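Weighing soft mailer bags on a bench scale
Deolinda Veloso
I post clothes in big grey plastic mailers and the bag droops over the pan, so I never trust the reading. My scale goes up to 31 kg. 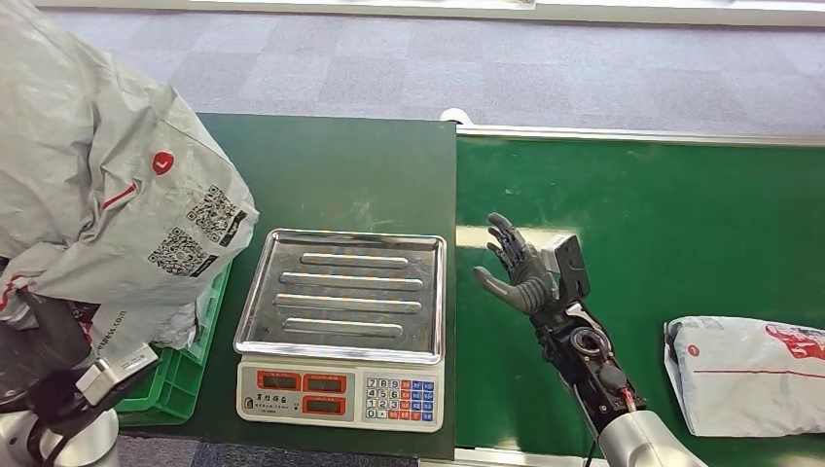

The courier rounds up, so 50 g can put me in the next band. Should I weigh the crate too – or take it off after? The table is by a window, if that matters.
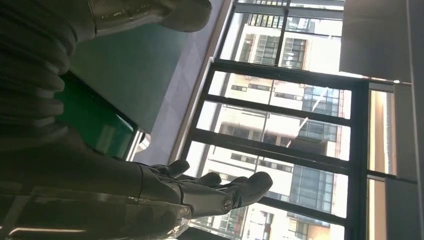

Ans Van Beek
Crate on first, press tare, then put the bag in it. Keep it off the table.

Jukach
Mine is always fine, just fold it.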